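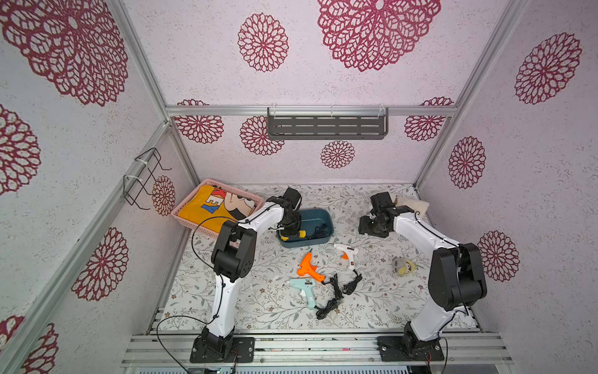
Hotari — hostel front desk log, cleaned up

Night desk notes from the Viltero hostel, typed up from the paper books by Mawar Lubis. One row per incident. Lost keys, noise, wrong bunk, kitchen fights, someone asleep in the laundry again.

Files
entries.csv — the notes
rooms.csv — room names and bed counts
colours.txt — what the old highlighter colours meant (incomplete)

Columns: night, room, type, note, sorted_by. Blank type means I couldn't read it. Spelling left as is, half the staff wrote in a hurry and so am I. 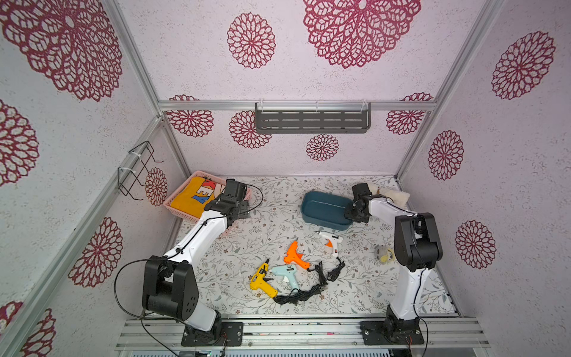
Left gripper over the pink basket.

Known problems
Guest names taken out by hand, tell me if one slipped thru. Dorm 11 was renumbered 36 in October, both show up. Book 3 got coffee on it, pages missing. Noise complaints are doubled up when two guests came down seperately, havent merged them.

Please don't use the notes to work out who anybody was. Otherwise do what you like, credit the hostel.

Updated 8th September. Fixes to Amirul Pattinasarany.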